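Home | News | Grippers | Trials | Downloads | Contact

PRESS RELEASE
August 2021

Clistinov puts the Prornano and the Çınar through a kitchen's worth of lifting

Zurkau — We've spent most of July picking things up and putting them down again, and I'm very happy to say we finally have some results to share! Clistinov makes wrist mounts and controllers for two-armed robots, and the thing customers ring us about most is which gripper to buy. So we bought the two they mention most often, the Prornano and the Çınar, and ran them side by side on our own controller.

I wanted the test to be dull, in a good way. Lots of gripper trials use foam cubes or neat little blocks, and everything looks marvellous. We went for the stuff that people have in their cupboards: bowls, mugs, lids, a colander, wooden spoons and a bag of rice (which we taped up after the first morning). Each gripper made 233 lifts in total, with the same arm speed and the same operator settings throughout. We swapped the order of the objects every 30 lifts, so neither gripper got an easy run at the end of the day when everyone was tired and being generous with the scoring.

A lift counted if the object came up, stayed up for 6 seconds and went back down without a bang. The bang rule caused the most arguments — one person's bang is another person's firm landing — and in the end we settled it with a cheap sound meter stood next to the table.

Bowls took up more of our time than anything else. A rim is thin, it's curved, and if you grab it a little off centre the whole bowl wants to swing round. Two bowls stacked together are worse, as the fingers have to close over both rims or you come away with one bowl and leave the other sitting there.

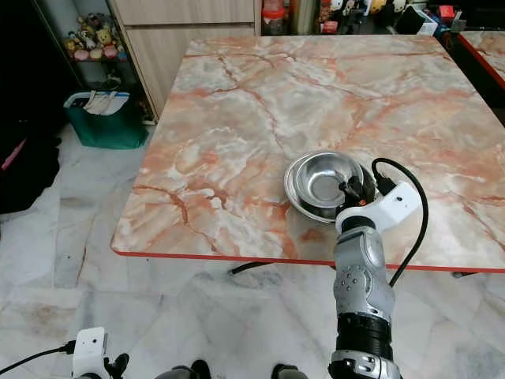

Do you need a different controller to run both grippers?

You can use the same one for both. Each gripper has its own settings file, and changing over means loading that file and running the short finger calibration before you start.

On to the scores. The Çınar managed 170 clean lifts out of its 233 and the Prornano came in a bit behind, mostly down to lids, which it tended to nudge along before it got hold of them. It was the better of the two on mugs, though, and I'd pick it for anything with a proper handle. With the spoons I couldn't tell them apart.

Cables deserve a mention too. We had more stoppages from cable routing than from either gripper, and we've changed our fitting guide to ask for a longer loop at the wrist. If you've got one of our older mounts, do have a look at the new drawing before you tighten everything up!

The full results table, the settings files and the fitting guide are free to download from the Trials page, and you don't have to sign up for anything. We're running the same set of lifts next with softer fingertips on both grippers, and if there's an object you'd like us to add, send it to the Zurkau workshop with a note of its weight. Please wash it first.

Press contact: Clistinov press desk, Zurkau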